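# How to check an animal fact before you repeat it

Most of the animal facts passed around in lists and captions are half right. Some were true of one species and got stretched to cover the whole family. Some were never true. This page sets out the method we use for the Lirnular newsletter, where Nii Arthur and I check around 14 reader submissions a month. It works for a school project or a pub quiz just as well.

You need a library card or an internet connection, a notebook, and half an hour for each fact.

## 1. Write the claim down as one sentence

Take out the jokes and the exclamation marks. "Goldfish have no memory at all lol" becomes "A goldfish can remember things for only three seconds." If the claim contains two facts, split it. "Bats are blind and find everything by sound" is two claims, and they need checking separately.

Keep the original wording as well, at the top of the page. You may want to search for it later.

## 2. Underline the risky words

These are the ones that usually go wrong:

- **all**, **every**, **never** and **only**
- **the biggest**, **the fastest**, **the oldest**
- any number
- any word for a feeling, such as "loves", "mourns" or "hates"

A claim with a number in it is easier to check than one without. A claim about feelings is the hardest, and you will often end up reporting what the animal does and leaving it there.

## 3. Find out which animal is meant

"Spiders", "sharks" and "frogs" are large groups. There are more than 3,000 kinds of snake, for instance, and very little can be said about every one of them beyond the basics of anatomy. Look for the species name. If the list you are reading doesn't give one, search for the behaviour together with the common name and see which species comes up in the serious results.

The old line about camels storing water in their humps is a good one to practise on. The hump is mostly fat. Camels do cope well without water, but that comes down to their kidneys, their blood cells and how little they sweat.

## 4. Trace it back

Work backwards from the page you found. Does it link to anything? Does that page link to anything? Stop when you reach one of the following:

1. A study, or a summary of one written by the people who did it.
2. A museum, zoo or university page with a named author.
3. A book with references at the back.
4. Nothing.

Number four is common. Last January I followed a claim about otters through nine websites and came back to the first one. Put "no source found" in your notebook and move on to step 5, as it may still be true.

## 5. Look for a second source that doesn't depend on the first

Two pages with the same wording count as one source. So do two pages that cite the same newspaper story. Lino Barbieri, who edits our pages, asks for a second source that was either written before the first or uses different evidence.

Check the date too. Older reference books are often sound on anatomy and weak on behaviour, particularly for animals that are active at night or live in deep water.

## 6. Be careful with your own pet

Plenty of claims about cats and dogs get "confirmed" by people who own one. A single animal can show you that something is possible. It can't show you that it's usual. If you want to watch your own animal anyway, do it properly:

- Choose one behaviour, such as which end of the sofa the cat sleeps on.
- Note it at the same times each day for at least 14 days.
- Write down the days when nothing happened.
- Don't move the cushions or the food bowl halfway through.

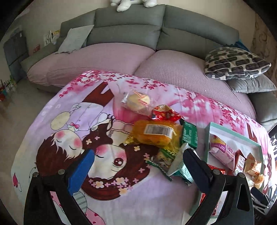 ## 7. Give it a grade

We use four grades, and they cover nearly everything:

| Grade | Meaning | Typical claim |
|---|---|---|
| A | True as written | An octopus has three hearts |
| B | True of some species or in some conditions | Penguins live in the cold |
| C | Started from something true, now wrong | Camels carry water in their humps |
| D | False or no support | Bats are blind |

If you can't decide between two grades, use the lower one.

## 8. Rewrite it

A B or a C can usually be saved. "Penguins live in the cold" can be turned into "Many penguins live in cold places, but one species is found on the Galápagos Islands, close to the equator." It's longer - most corrected facts are - but it is also more interesting to read.

Try to stay under 300 characters if it's going in a caption. Put the species first and the exception second, and leave the source in brackets at the end.

## Sending us a fact

Email the claim, where you saw it and anything you found in steps 3 to 5. Please don't send screenshots of lists on their own. The backlog is long at the moment, so a reply may take a few weeks.

*Last updated 31 Jan 2019*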